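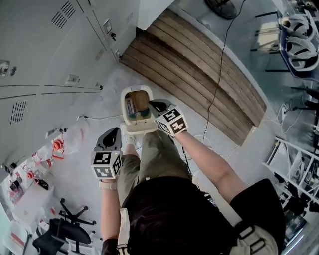

Margarida Pinheiro has been making photographs without a lens for nine years. Her new series, Plolitz, was shot with pinhole cameras built from tea tins, and each exposure ran for most of a working day. We spoke by phone in September, while she was still printing.

The series takes its name from the village where her grandmother kept a shop. Pinheiro went there with 39 tins and left them wired to fence posts, gutters and one bus shelter. She came home with fewer.

"Some blew down and two were thrown out with the trash," she said. "I got enough. I would have liked the one on the church roof, but the paper had slipped."

She loads the tins with photographic paper instead of film. The paper is slow, and that suits her. People walking past leave no mark, and a parked car shows up only if it stays for hours.

"There is a bench in one of them where I know a man sat and ate his lunch," she said. "He isn't in the picture. I like knowing he was there."

Pinheiro trained as a bookbinder and still does that work four days a week. She learned to print from Manolis Fragkou, who let her use his darkroom on the condition that she mix her own chemicals. The first year went badly. She drilled the holes too large and everything came out soft.

"Manolis told me to throw the drill away and use a needle," she said. "So I did. A needle and very fine sandpaper, on a bit of soda can."

She contact prints the paper negatives and does not enlarge them. Most are the size of a postcard and curve slightly at the corners from sitting against the wall of the tin. She used to flatten them under books but has stopped.

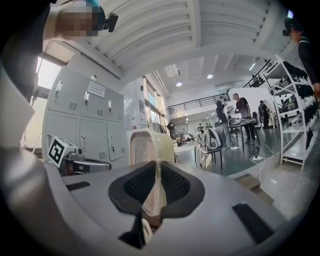 The book

Plolitz will be published by Rostemine in an edition of 400. Pinheiro is sewing the first copies herself, and Glykeria Vasilakis has written a short text for the back.

"I asked for two pages and she gave me four," Pinheiro said. "We kept all four."

Her next project will use the same tins, with new lids, along the river at Trarkum. She hasn't decided how long to leave them.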